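**Plaltano's grasp planner learns to say no**

January 13, 2019

Plaltano has put out the August branch of its motion software, Stisis, five months after the month it is named for. The company says the wait was worth it. Users who have been patching the previous release by hand since the summer may feel the company is being generous to itself, but the new version does fix the thing most of them complained about, and it does so by refusing to work more often than before.

Stisis sits between the camera and the arm. It takes in a rough model of what is on a worktop, picks a grasp, plans a path and hands the result to the controller. The old version was well known for its optimism. Asked to pick up something it could not sensibly reach, it would produce a plan anyway, and the plan would be carried out with great confidence until the elbow met a cupboard door. The release notes call this "insufficient rejection of marginal solutions". The user forum had shorter names for it.

The new planner gives every candidate path a score and throws out anything under a set limit. If nothing is left, it stops and sends back a message saying which joint, surface or object caused the trouble. Previously it sent back error 18, which the manual explained as "planning error". Error 18 has been retired, and a page of the documentation has been set aside to list the 50 separate messages that replace it. One of them is "other".

Plaltano has done most of its testing in kitchens, on the grounds that they are full of things at awkward heights and that every team in the field seems to own a mug.

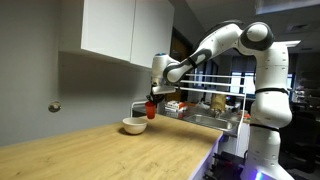 Clearance is where the extra work has gone. The old release treated a held object as part of the gripper for the whole of a move, which was tidy, and forgot how tall it was whenever the plan was recalculated, which was less so. A red cup held upright just above a bowl, with a wire dish rack behind and a wall cabinet over the same counter, gives the software several surfaces to keep track of at once, and the forearm has to come down across the worktop at a slant to get there. Stisis now carries the shape of the held object through every recalculation, along with a rule about which way up it should stay. The rule can be switched off. The notes advise against doing this with soup.

Wire racks get a section to themselves. Depth cameras tend to see thin bars as a sort of rumour, there in one reading and gone in the next, and the planner used to take the most recent reading as gospel. It would then happily send a wrist through a gap that was only there because the sensor had blinked. The perception module, which is called Nigatu and is sold separately, now holds on to a surface for a short while after it drops out of view. Customers without Nigatu can get part of the same effect by setting a larger safety margin, at the cost of an arm that treats a teaspoon like a bonfire.

On the company's own set of 3,000 planning requests, the new version found an acceptable path for 1,975 and turned down the rest. Plaltano has published no matching figure for the old release. It points out, fairly enough, that the old release accepted nearly everything and that the comparison would therefore look bad for the wrong product. The requests were drawn up to be difficult, and the full set can be downloaded by anyone who wants to see how difficult, provided they have an account and a free afternoon for the sign-up form.

Outside testers have been warmer than expected. Comia, which builds kitting stations for small warehouses and had been running its own fork of Stisis, says it will move back to the main version in stages. It likes the new messages and the fact that a plan can now be replayed step by step in the viewer before anything moves. It is less keen on the replanning delay, which it describes as "a visible think". Plaltano says the pause can be shortened by lowering the number of candidates, and that the default was chosen with care. The configuration file has the default marked "temporary".

There are a few smaller changes. Log files now use one time zone throughout. The viewer remembers its window size. The button marked "Resume", which in certain states restarted the whole task from the beginning, has been split in two – one button resumes, and the other says "Restart" and asks if you are sure. Saved scenes from the old version will open, although the held-object settings must be entered again by hand.

The update is free to anyone with a current licence. Support for the previous release ends in August, a month Plaltano has not yet named anything after this year.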